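Skallano Centre for Food and Household Studies
Cullosberg

Call for participants: the Kiani study of everyday eating and meal planning

Adults living in or near Cullosberg are invited to take part in a study of how people choose, prepare and record their meals at home. The study is run by the Skallano Centre for Food and Household Studies under the direction of Dr Parvaneh Ghasemi. Places are open to 300 households. Enrolment begins in September and will close when all places have been filled.

Background to the study

Much of what is known about eating at home comes from surveys in which people are asked to remember what they ate over the previous day or week. Such surveys are useful, but they say little about how decisions are reached: who in the household plans the shopping, what is done with food left over from an earlier meal, how portions are shared, and when a planned meal gives way to something else.

An earlier survey by the Centre collected written replies from 1,469 residents of Cullosberg and the surrounding villages. Many respondents used the space for further comments to explain that their weekday meals followed no fixed plan, and that the questions had not allowed them to say so. The Kiani study has been designed with those comments in mind. Participants will keep a simple diary in their own words and will then discuss it with a member of the research team.

The study concerns ordinary meals. No special diet is being tested, no product is being promoted, and participants will not be asked to change what they eat. Small items taken between meals are of as much interest to the team as cooked dishes, and should be entered in the diary in the same way.
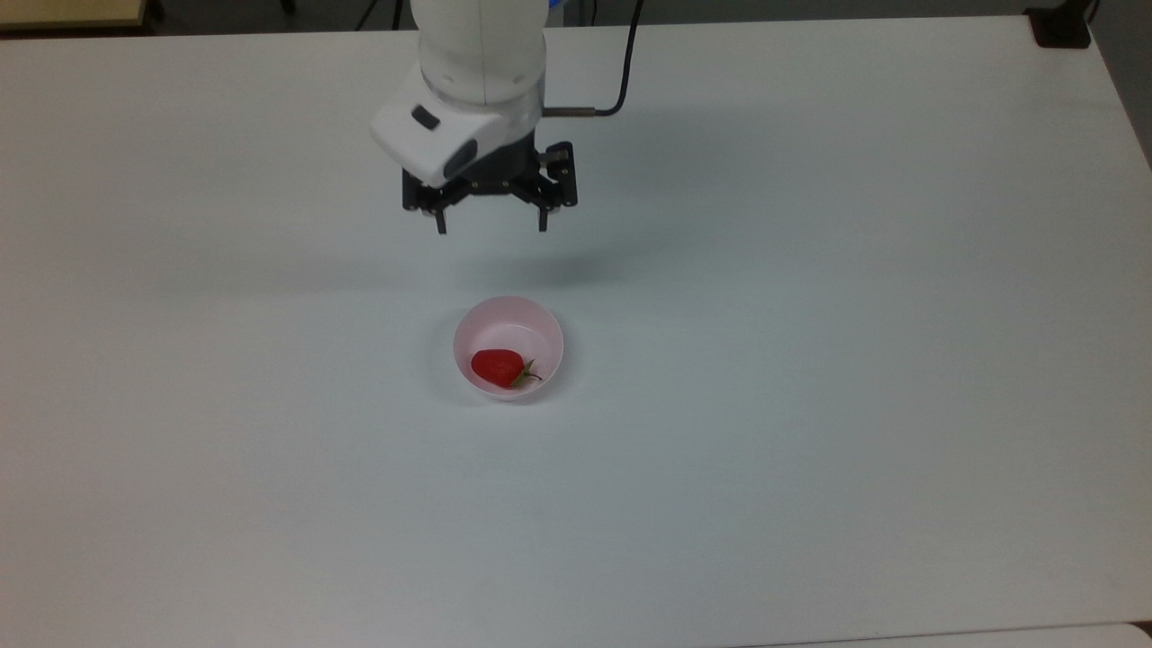
Who may take part

Applications are welcome from any household, including people living alone, couples, families with children, and unrelated adults who share a kitchen. One adult from each household will be named as the lead participant. The lead participant must:

be aged 18 or over;
have lived at the present address for at least six months;
eat at home on most days of the week;
be able to take part in an interview in English, or in one of the other languages listed below;
be willing to keep a meal diary for the full period of the study.

Other members of the household may contribute to the diary if they wish. Each adult who does so will be asked to sign a separate consent form. Entries concerning children may be made by a parent or guardian, and children should be told in simple terms that the diary is being kept.

The following are unable to take part: households in which any member is employed by the Centre; households already enrolled in another study of diet; and persons who have been advised by a doctor or dietitian not to keep a written record of their eating. Applicants who are unsure whether the last of these applies to them should speak to their doctor before applying. The Centre will not ask for medical details.

What participants will be asked to do

Taking part involves an opening visit, a diary period of four weeks and a closing interview.

The opening visit takes place at the Centre and lasts 45 minutes. A member of the team will explain the study, answer questions, obtain written consent and go through the diary with the lead participant. A short practice entry will be completed during the visit so that any uncertainty about the form can be dealt with at the outset.

The diary is issued as a printed booklet. An entry should be made for each occasion on which food is eaten at home, giving the time, the people present, the food and drink taken, and a sentence or two on how the choice was made. Weights and measures are not required. "A bowl of soup" or "two slices of toast" is sufficient. Where an occasion has been missed, participants should leave the space blank and continue with the next; blank spaces are expected and will not affect payment.

Participants who prefer to type their entries may use Nokeo, the Centre's online diary, which asks for the same information as the booklet. The choice between booklet and online diary should be made at the opening visit. It is possible to change from one to the other at the end of the second week by telephoning the study office.

The closing interview will be arranged within a month of the last diary entry. It may be held at the Centre, by telephone or at the participant's home, and will follow the contents of the diary. With permission, the interview will be recorded in sound only. Participants may decline any question, and may ask for the recording to be stopped at any point.

Payment and expenses

Each household completing the opening visit, the diary and the closing interview will receive a payment in the form of vouchers accepted at a range of local shops. The value of the vouchers is set out in the information sheet sent to all applicants. Households withdrawing part of the way through will be paid for the stages they have completed.

Reasonable travel costs to and from the Centre will be refunded on production of a ticket or receipt. Parking at the Centre is free for participants attending an appointment. Those who need a taxi because of a disability or health condition should arrange this with the study office beforehand, so that the booking can be made on their behalf.

Participants receiving means-tested benefits may wish to seek advice on whether the vouchers need to be declared. The Centre is unable to advise on individual cases.

Privacy and use of information

Diaries and recordings will be stored under a study number. The list linking study numbers to names and addresses will be held separately and will be seen only by the study office. Names of persons, streets, schools and workplaces will be removed from interview transcripts before they are read by the wider team.

Findings will be published in reports and academic articles. Short extracts from diaries and interviews may be quoted, but no participant will be named. Any household wishing to see its own extracts before publication may say so on the consent form. Printed diaries will be returned on request once they have been copied. 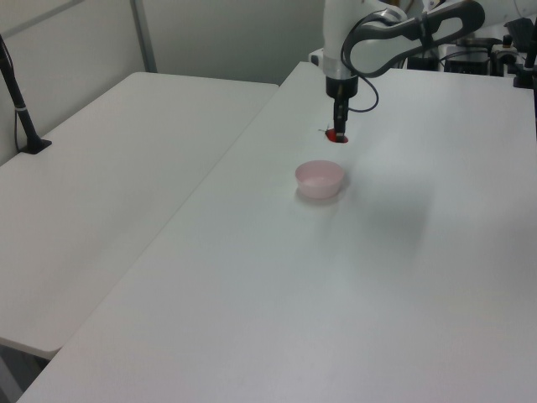

Participation is voluntary. A household may withdraw at any time before the closing interview, and for two months after it, without giving a reason. On withdrawal, the household may choose whether the information already provided is kept or destroyed. After that period the transcripts will have been combined for analysis, and it will no longer be possible to remove a single household's contribution.

The study has been reviewed and approved under the Centre's research ethics procedure. A copy of the approval letter may be seen at the study office.

Possible benefits and drawbacks

The Centre does not expect participants to gain directly from the study, other than through the payment described above. Some people find it interesting to look back over a month of meals, and each household will be offered a summary of the general findings.

Keeping a diary takes time. Most entries should need only a few minutes, but this may be felt more in busy weeks. Some participants may also find that writing about food, money or family arrangements is uncomfortable. Anyone who finds this to be the case should contact the study office, where a member of staff will discuss whether to pause, shorten or end the diary. A list of independent support services is printed inside the back cover of the booklet.

Languages and access

Interviews may be held in English, Persian, Amharic or Lithuanian. Interviews in Persian will be led by Negin Shahbazi, those in Amharic by Mihret Araya, and those in Lithuanian by Saulius Žukauskas. Diary entries may be written in any of these languages or in a mixture of them.

The Centre has step-free access from the main entrance, an accessible toilet on the ground floor and a hearing loop in the interview room. The information sheet and the diary are available in large print. Children may be brought to the opening visit, although supervised care cannot be provided.

How to apply

Applicants should complete the short form available from the study office or from the reception desk at the Centre. The form asks for a name, a postal address, a telephone number, the number of people in the household and the preferred language of interview. It may be returned by post or by hand. Those who are unable to complete a written form may apply by telephone.

The study office will reply to every application within ten working days. In order that the study should include households of different sizes and from different parts of the area, places will not be given strictly in order of application. Applicants who cannot be offered a place at once may ask to be put on a reserve list.

An information sheet will be sent with each offer of a place. Applicants are asked to read it in full and to discuss it with other members of the household before attending the opening visit. Accepting an offer does not commit the household to taking part, and consent will be sought only at the visit itself.

Enquiries

Questions about the study, including requests for forms in large print, should be addressed to Mitiku Woldegiorgis, Study Coordinator, at the study office, Skallano Centre for Food and Household Studies, Cullosberg. The office is open on weekdays from 9.30 am to 4 pm. Messages left outside these hours will be answered on the next working day.

Concerns about the conduct of the study may be put in writing to Dr Parvaneh Ghasemi at the same address. All such letters will be acknowledged and will be treated in confidence.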